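November
By Mwanaisha Kioko
Filed under: Shop Floor, Money & Equipment

I should say up front that I am not an equipment person. I came to our little assembly shop to do the books, and for my first couple of years the biggest thing I ever bought was a label printer. So when Hamisi Mollel, who owns Wanaden and signs my checks, dropped a robot quote on my desk and said "can we swing this?", I did what any sensible bookkeeper would do. I made coffee and read it three times.

It was a nice quote! Glossy cover, big number on page two, lots of white space. The arm, the controller, a year of support. I typed the number into my spreadsheet, compared it with what we spend on overtime, and told Hamisi it looked pretty good. I was feeling very pleased with myself right up until Mutua Rweyemamu, who runs our floor, leaned over my shoulder and asked where the gripper was.

Well, it wasn't in there. Neither were the fingers that go on the gripper, or the fixture that holds the part still, or anybody's time to set the thing up. The quote was for an arm, and an arm by itself can point at stuff.

So we started over, and that's how I ended up spending most of the fall learning about what I now call the boring half of the budget. If you're thinking about a first robot for a small shop, this is the half I'd beg you to look at before you sign anything.

Start with the job. I mean one job, written down on one sheet of paper. Ours was putting housings into slotted boards, which is fiddly work and hard on the wrists, and we do a lot of it. Mutua wanted to list five other things the robot might do someday, and I let him, on a separate sheet, and then I put that sheet in a drawer. Every "someday" job comes with its own fingers and its own fixture, and every one of those comes with an invoice.

Then go and watch somebody try it before you own it. We had two companies in the running, Hustadar and Drakos, and both of them said they'd be happy to run our kind of part in their demo room. Happy is one thing, but I wanted to be standing there. Mutua and I drove out to see both, 200 miles there and back for the second one, with a box of boards on the back seat.

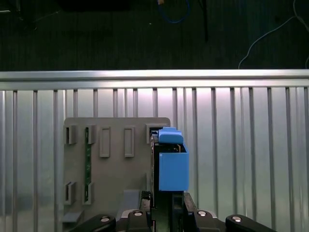

What I took home from those visits was mostly a list of questions I never would have thought of at my desk. How long are the fingers, and can they get in next to a neighbor slot without bumping it? Who cuts a new set when we change the part? Does the board need to stand up or can it lie flat? Aino Laitinen, the applications engineer at Drakos, was wonderfully patient with me (I asked her what a fixture was, twice) and she said something I wrote on my hand so I wouldn't lose it: "Price the part presentation first. The arm is the easy line." I've since copied it into the top row of my spreadsheet, in bold.

She was right, too. By the time we were done, the arm was less than half of the total. The rest was a pair of grippers – one to use, one on the shelf – plus three sets of fingers, the fixture, a decent table, cable covers, guarding, and the setup days. I had the setup days down as four. Aino suggested 12. I gasped, I argued a little, and then I typed in 12.

Spares deserve their own paragraph, so here you go. I used to think of spare parts as something you buy when a thing breaks. Nassoro Mushi, an old friend of Hamisi's who has had robots at his place for years, set me straight over lunch. He keeps a drawer of fingers, pads and screws, and his advice was to ask every vendor for the price of the cheapest part that could stop the line, and how long it takes to arrive. For us that turned out to be a finger pad at $69. Sixty-nine dollars, and the wait at one supplier was three weeks. You'd better believe I ordered extras.

Training is the other line that shrinks when people get excited. Hamisi had it at zero, on the theory that Mutua is clever (he is!) and would pick it up. But Mutua picking it up means Mutua not running the floor, and that costs money whether or not I give it a row. We budgeted two people for the full course, so that one of them can take a vacation without the rest of us panicking.

We also looked at leasing through an outfit called Sonell. I liked the idea a lot more than I expected to. The payment on the smaller package came to $1,101 a month, which felt friendly next to the purchase price, and I could see it suiting a shop with lumpy income. The catch for us was that the lease covered the arm and controller only, so we'd still have paid for all the boring stuff out of pocket. Run it both ways with your own numbers. I did it on a rainy afternoon with the phone off, and I'd recommend doing it like that.

A few smaller things, in no particular order. Measure your doorway. Ask whether the software fee is yearly. Find out if your floor outlet can handle it before the electrician is standing there charging you by the hour. Put a cushion on the bottom line and don't tell the owner how big it is until he's sitting down.

We went with Drakos in the end, bought outright, and the final budget was nearly double that first glossy quote. Hamisi took it better than I'd feared. He read every row, asked me about the cable covers, grumbled about the second gripper, and signed it. Delivery is penciled in for early spring, and Mutua has already marked out the spot with tape. I have to walk around it to get to the coffee.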